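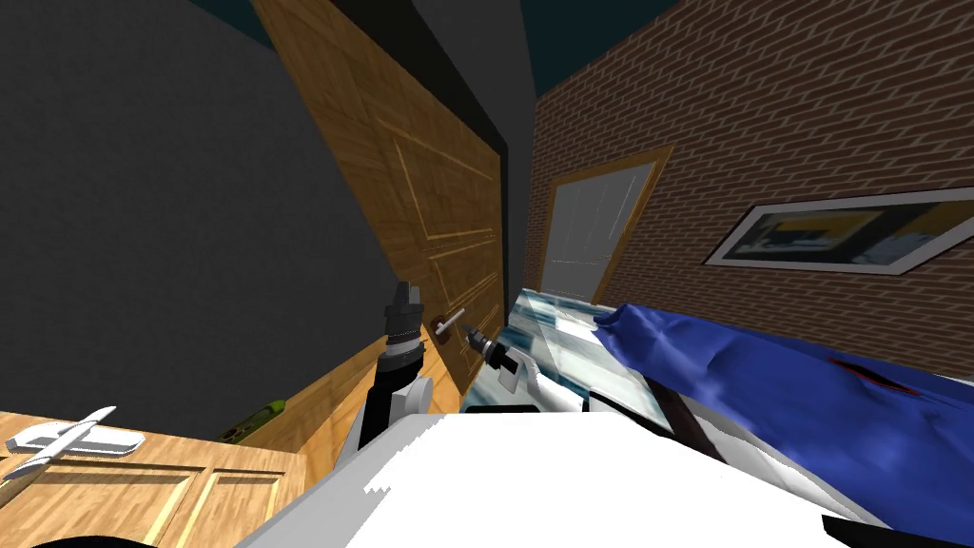
The silver lever on a paneled wood door.

Open the door to the old print shop in Skodolbridge at seven on a May morning and the smell gets you first: yeast, warm malt, a little scorched sugar. Radomir Georgiev has been up since three, and he's grinning.

He bakes rye. Only rye! Dense, dark, sour loaves that weigh more than you expect and keep getting better for days. His starter came from a neighbor in Kelmendi and has been fed for 27 years, through two moves and one very long power outage. I ate four slices standing up, with butter and too much salt, and would gladly have eaten the rest of the loaf.

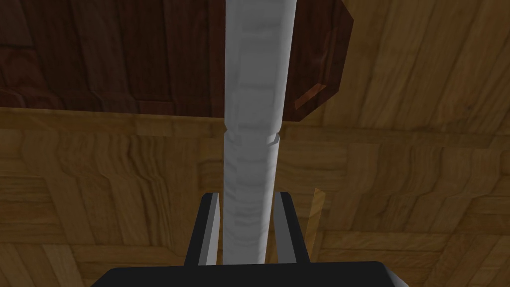
Slow dough, early hours

Rye doesn't behave like wheat. There's hardly any stretch in it, so you don't knead so much as stir, and the dough sticks to everything (my sleeves included). Georgiev lets his sit for 22 hours in a cool back room, then bakes it hot and drops the heat after the first ten minutes.

The flour comes from Kenness, a small mill up the valley that grinds it coarse on stone. He tried finer stuff once and hated it.

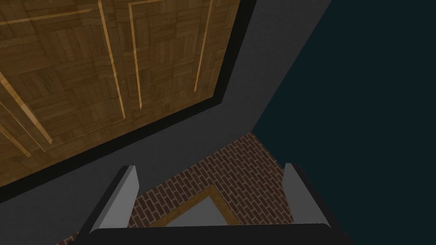 Then comes the hard part, waiting. A rye loaf cut warm turns gummy, and he won't sell one until the next day. On a good weekend he gets through more than 100 of them, and the caraway ones go first.

People have opinions about that caraway, and they're happy to share them while they queue.

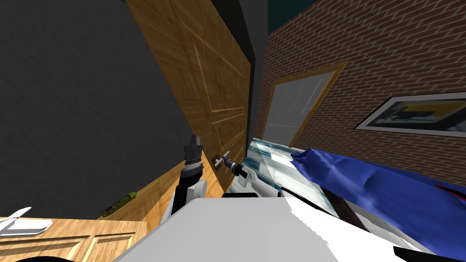

Shahnaz Begum told me the seeds should be toasted, always, and that she had been saying so at the counter for 8 months. She also thinks the plain loaf is the best bread she has ever had with lentil soup. I went home and tried it that night, with plenty of lemon, and I've bought a loaf every week since.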